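Notes for my talk: Looking after big metal bins
Stillow, small hall, Sep 19, 2018
Time: 45 minutes with questions

Start (slide 1)

Good morning, and thank you for coming to the small hall. Wait until the door is closed, because the fan in the corridor is loud.

Say that I have worked with storage bins at the Brukgate site for nine years, first filling them and later buying them. I am not an engineer. I will speak about the deep steel bins with slanted sides, which stand on the floor and hold small heavy parts. Plastic boxes are another talk.

Ask for hands: who has such bins? Who has painted one again? Usually very few hands for the second question. Do not comment, go on.

What we had before (slides 2 and 3)

When I came to Brukgate we had 100 bins from Robichaud, all of one size. They were bought in one order and were never written down in any list. When one was bent, it was pushed behind the others. In August of my second year we took all of them outside and looked at each one in daylight. It was a hot day and the work was not popular.

Explain the three groups we made with chalk: good, paint, repair. Later we added "scrap", and this was a difficult word for my manager.

Slanted sides (slide 4)

Speak slowly here, the people from the Rela project asked for this part.

With slanted sides the parts slide down to the floor of the bin, so the last pieces are easier to reach. The price for this is a smaller floor. A bin with straight walls of the same outside size holds more. We accepted this. In Stillow they did not accept it, and they have reasons too, because their aisles are narrow.

Mention the corners. Dust and small screws stay in the corners whatever the angle is. We clean them with a stiff flat brush. A vacuum cleaner is good only for the dust.

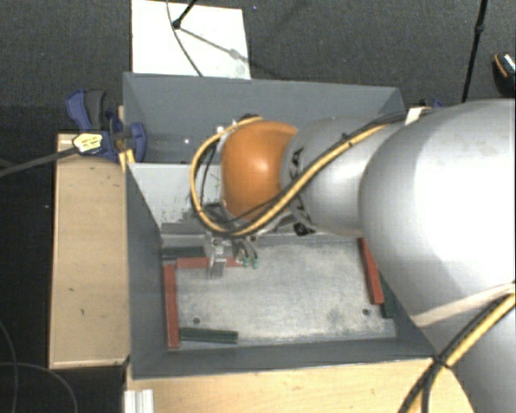 Paint and bare metal (slides 5 to 7)

The floor of a bin loses its paint first, and I stopped to worry about it. A worn floor is smooth from use and can stay like this in a dry hall. If the bin goes outside, even for one night, rust comes, and then the parts become brown also.

For the walls I look at two things. The first is scuffs, which are only marks. The second is chips, where you can feel an edge with the fingernail. A scuff we leave. A chip we sand and touch up, if the bin is empty anyway. We do not empty a bin only for a chip.

Color: we use dark gray everywhere. On dark gray, small dark parts are hard to see, this is true, and somebody will certainly say it. My answer is that a lighter color looked dirty after a short time and people complained more. I have no better answer.

Dividers (slide 8)

A panel across the bin makes two places from one. Good if you have two sizes of the same part. Take it out before you wash the bin, water stays under it. We have lost a few panels and used a piece from another bin, so the colors do not match. It does no harm.

Cost (slide 9)

We spent 3000 on paint, brushes and new panels over the whole time. Say clearly that work hours are not inside this number. New bins would take up to 9 weeks to arrive, and we had no place to put the parts during this time.

If there is time

Tell the story of the bin that was used as a bench at the summer party. If the clock is past the half hour, leave it out.

Questions

They will ask about labels. Label on the short side, at the height of the hand, never on the rim. The rim gets hit every day.

The inspection sheets are on the table near the door. Please take one, and leave the pen.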